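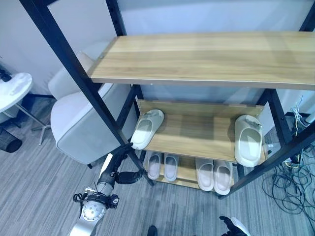 L'étagère à chaussures, planche du haut encore libre.

Étagère Pollell de Sirneo : mon avis après quatre mois
Publié le 17 mai 2021 par Yuk-lan Tseng

J'ai acheté ce meuble en janvier, pour l'entrée de notre appartement. Avant, nous avions un petit banc Van Hecke avec un coffre, très joli, mais les chaussures y restaient enfermées et l'odeur n'était pas agréable. Je voulais quelque chose d'ouvert, assez solide, et qui ne ressemble pas à un meuble de garage.

Le choix n'a pas été facile. J'ai hésité longtemps avec le modèle Verden, qui coûte 235 euros et qui a un tiroir pour les clés. La Pollell était à 224 euros, livraison comprise. La différence est petite, je sais. Ce qui m'a décidée, c'est l'absence de fond : on peut passer l'aspirateur derrière sans tout déplacer.

Livraison et montage
Le carton est arrivé au bout de nearly deux semaines, en un seul colis, très lourd. Le livreur l'a laissé au rez-de-chaussée et nous avons dû le monter à deux. La notice contient seulement des dessins. Elle est correcte jusqu'à l'étape 3, ensuite il y a une confusion entre les vis longues et les vis moyennes – j'ai dû démonter un côté et recommencer. Comptez une bonne heure et demie si vous n'avez pas l'habitude. La clé fournie est trop courte, prenez la vôtre.

Un conseil : ne serrez pas complètement avant d'avoir posé toutes les planches. Je l'ai fait et la dernière ne voulait plus entrer. 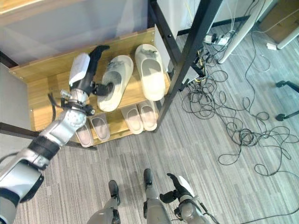
À l'usage
Les planches portent bien le poids. J'y mets des bottes d'hiver, des chaussures de marche et même, pendant une semaine, une caisse de livres, et rien n'a plié. Le bois clair se nettoie avec un chiffon humide, mais il faut essuyer tout de suite : une botte mouillée laissée une nuit m'a fait une auréole que je n'ai pas réussi à enlever. Depuis, je mets un petit tapis en hiver.

La hauteur entre les niveaux me convient pour les chaussures basses. Pour les bottes, c'est trop juste, et je les couche. Les planches ne sont pas réglables, ce que je trouve dommage à ce prix. Mon mari se plaint aussi que le meuble prend la poussière, et il a raison, mais c'est le cas de tous les meubles ouverts.

Le service client
Il me manquait un patin. J'ai écrit à Sirneo, réponse le lendemain, patin reçu dans la semaine, sans discussion. Très bon point.

Pour qui ?
Je la conseille aux familles qui ont beaucoup de chaussures légères et un peu de place au mur. Si vous portez surtout des bottes, regardez plutôt la Verden. Il existe une version plus large à 303 euros, que je n'ai pas essayée.

Ma note : 4 sur 5.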